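Last update: 21st July. If you have an older copy of this file, please delete it, the paper table was changed.

# Tulesero pocket notebooks: edition data

This folder holds the data of the Tulesero pocket notebooks, a small series of stapled memo books which we print at Dorkau. Every edition has one theme (so far rivers, harbor birds, mountain huts and the like) and comes as a pack. The data is for shops that list our packs, and for collectors who want to keep their own catalog without typing everything from the back covers.

It is not a price list. Prices are different from shop to shop and we do not keep them here.

## What is inside

| File | Content |
|---|---|
| `editions.csv` | one row for each edition |
| `books.csv` | one row for each single book |
| `papers.csv` | cover and inside papers |
| `inks.csv` | ink names as written on the press sheet |
| `texts/` | inside cover texts, one plain text file per book |
| `docs/` | this file in longer form, with notes |

At this moment there are 16 editions. The subscriber books, which Khoo sends out by mail and which never go to shops, have their own rows and are marked with `sub` in the column `channel`.

## Columns in books.csv

- `book_id`: edition code, a dash, and the number of the book in the pack. Example: `HUT-2`.
- `title`: as printed on the cover. We keep the capital letters of the cover even when they look wrong.
- `ruling`: `plain`, `lined`, `dot` or `square`.
- `ruling_mm`: distance between lines or dots. In most books it is 6. Empty for plain books.
- `cover_paper`: code from `papers.csv`.
- `staples`: `2` or `3`.
- `state`: `first` or `reprint`.
- `remark`: free text, often empty.

The file is saved as UTF-8 with a semicolon between the fields. If your spreadsheet shows everything in one column, please choose the semicolon in the import window.

## Where the data comes from

The main source is the press sheets from Cuvar, who prints the covers. The inside papers come from our own order book. For the first editions the order book was not complete, so we measured the books again with a ruler and a paper gauge. These rows have `measured` in the remark.

Cover weights are in grams per square meter. The harbor birds pack has covers of 130, which is thinner than we wanted, and several owners wrote to us that the corners bend soon. The number is correct.

## Known problems

- The second river book exists with two different blues. The press sheet names only one of them. We gave both the same ink code until we know more.
- In the reprint of the mountain huts the text inside the back cover is shorter. The old text is in `texts/old/`.
- Page counts include the cover only from edition 8 on. Before that they are without the cover. We would like to repair this, but some shops already import the old numbers.
- Ink names are not color values. Please do not use them to match a color on the screen.

## Small pictures

In `docs/` there are also some pictures, made smaller so the folder is quick to download. They are not linked with any row, and you can remove them without breaking the import.
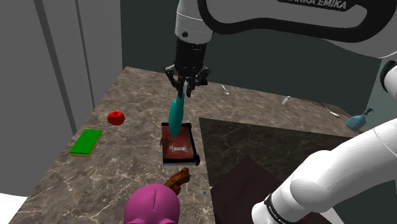

When you find a mistake in the tables, please write the `book_id` first and then what is printed on your copy. A scan of the inside back cover helps us most, as the print line stands there. We collect the corrections and put them in together, the last time in June. Please do not send a full changed file, it is hard for us to see which cells are different.

## Use

You may copy the tables into a shop page, a private catalog or a collector site. Please write "Tulesero edition data" near it. The inside cover texts are different: they belong to the people who wrote them, and for these you have to ask first.

## Next changes

- a column for the band that holds the pack together, as there are now two widths
- the missing ruling for two subscriber books
- one spelling for "gray" in all the files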